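Home | About | Repairs | Rentals | Contact

About Sarmont Luggage
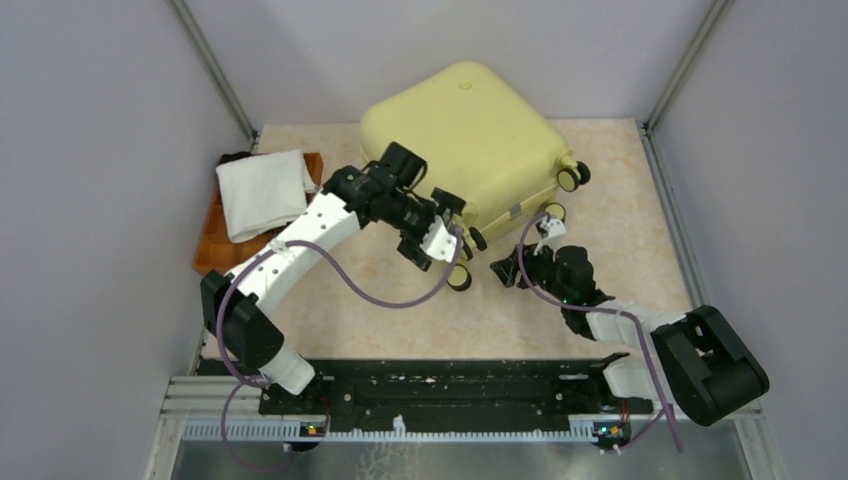 We fix suitcases in Dorkholm, mostly ones that met a baggage belt and lost. The shop opened one February with 31 orphaned wheels and a borrowed sign. Hard shells get most of the bench time, and a pale yellow one with yellow discs in its black wheels gets the same checks as a plain gray one — latch, seam, corners, wheels. Repairs take five working days. We don't do zippers on garment bags. We tried.

Last updated: February

Recent
- Wheel sizes, again
- The Fatar cabin case: 30 trips in
- Renting a trunk for the summer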